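The Stodow Trial

Giuliana Espinoza had written the protocol on one side of a sheet of paper. Two jaw profiles would be compared, curved and angled. Each would make 80 grasps. A grasp counted if the object stayed between the fingers for five seconds. Anything else went in the right-hand column.

Duván Huaranga read the sheet twice.

"Who chose the objects?" he asked.

"Brandomitz. They're paying."

"They've specified soft packaging."

"They sell soft packaging."

He took a gripper in each hand and checked the marker cubes for play. The left had none. The right moved slightly under his thumb, and he tightened it until it stopped. Tracking error at Ayala, where they had run the first trial in July, had come down to a single loose screw. The report had given it two pages.
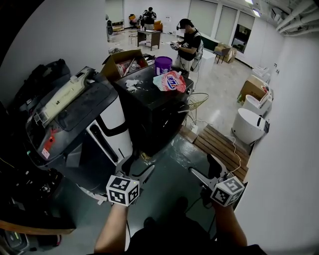

He began with short reaches, without closing the jaws, so that the tracker could find both hands. Espinoza watched the trace on her laptop. The left hand drew a clean line. The right drew a clean line with a step in it.

"Again," she said.

The step came back in the same place.

"Cable," said Huaranga. "It pulls when I turn the wrist."

"Can you turn it less?"

"I can. The arm won't. Trameo's controller takes the shortest path, and the shortest path goes through there."

She wrote this down. It was the first useful result of the day and the protocol had no column for it, so she put it in the margin.

By grasp 30 they had settled into a rhythm. He called the jaw, she called the start, and the timer ran. The curved jaw closed late and held well. The angled jaw closed early and tended to push the bag before it had hold of it. He found that he was correcting for this, coming in a little lower each time, and he said so.

"Stop correcting," said Espinoza.

"I don't know that I can. The hand learns."

"Then we're measuring your hand."

"We've always been measuring my hand."

She considered the sheet of paper. It assumed an operator who did not improve.

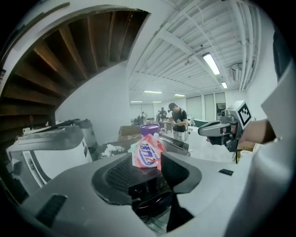
Snack bag at the pad, second gripper coming in from the right.

They agreed to alternate the jaws and to record the order. It would double the analysis. Espinoza thought that Brandomitz would ask for a single number regardless, and that she would have to give them one, with the order effect described underneath in smaller type.

"Which do you prefer?" she asked. "Off the record."

"The curved one."

"Why?"

He opened and closed it — there was a faint click at the end of the travel.

"It waits," he said.

She left that out of the margin and called the start.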